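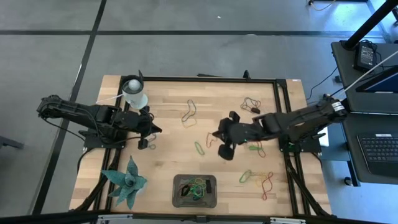

When does the water shutoff for the riser replacement begin, and how long will each stack be without service?

Work begins on Stack A in November. Each stack will be without hot and cold water from 8:30 a.m. to 4:30 p.m. on its working days, with service restored overnight.

Ayaaba Court Owners Association
Minutes of the Building Services Meeting, November

Present: Adwoa Kyei (chair), Emmett Pennington (minutes), Nhyira Laryea, Fiifi Ansah
Attending for the contractor, Gorau Mechanical: Fuseini Atinga
Called to order: 7:05 p.m.

1. Minutes of the previous meeting

Approved with one correction. Item 6 should read "return line," not "supply line."

2. Riser replacement

2.1 Mr. Atinga presented the revised sequence. The building has 4 stacks, A through D, serving 80 units. The order of work is A, C, B, D. Stack C was moved ahead of B so that the basement ceiling near the boiler room is opened only once.

2.2 Existing risers are galvanized steel, original to the building. Replacement is Type L copper with new isolation valves at each floor. Ms. Laryea asked whether the valves will be reachable without removing tile. Mr. Atinga confirmed an access panel in each bathroom closet. In the corner units, where there is no closet, the panel goes in the hallway.

2.3 Total pipe on the revised takeoff is 974 feet. The earlier figure omitted the horizontal run to the roof tank. The contractor will hold the unit price for the added length. Revised takeoff to be attached to the contract as Schedule 2.

2.4 Mr. Ansah asked about the joint between new copper and the remaining galvanized branches. Dielectric unions will be used at every transition. Branches inside units are not part of this contract. Owners who want them replaced may arrange it directly and should do so while the wall is open.

2.5 Wall patching is included to a paint-ready finish. Painting and tile are the owner's responsibility. Mr. Pennington noted that this was not clear in the October notice. A corrected notice will go out before Stack C begins.

Action: Pennington, corrected notice.
Action: Atinga, Schedule 2 and floor-by-floor dates for Stack C.

3. Pressure readings

3.1 Ms. Laryea reported readings taken at the basement main and at the top floor. Static pressure at the main is 70 psi. The top floor reading drops sharply when two fixtures are open, consistent with scale in the risers.

3.2 Readings to be repeated on each stack after replacement, at the same fixtures and at the same time of day. The regulator will not be adjusted until all stacks are complete.

4. Recirculation pump

4.1 The Sutano pump on the hot water return is running continuously. The timer has failed in the closed position. Mr. Atinga recommended replacing the timer only. Approved, to be billed as a separate item.

4.2 Mr. Ansah requested that the check valve be inspected during the same visit. Agreed.

5. Access to units

5.1 Written notice will be given 72 hours before entry. Owners must clear the closet and the floor in front of it. The crew will not move furniture.

5.2 Several owners have not returned key authorization forms. Ms. Kyei will contact them by phone. Where no access is given, the branch will be capped and reconnection charged to the unit.

5.3 Runau Street entrance to be used for pipe deliveries. The front elevator is not to be used for materials.

6. Other business

6.1 Drain cleaning in the laundry room deferred until Stack D is finished.

6.2 A question was raised about insulation on the basement mains. Fiberglass with a vapor jacket is specified on cold lines. Mr. Pennington to check whether the hot lines carry the same thickness.

Adjourned at 8:20 p.m. Next meeting after completion of Stack A, 7:00 p.m., same room.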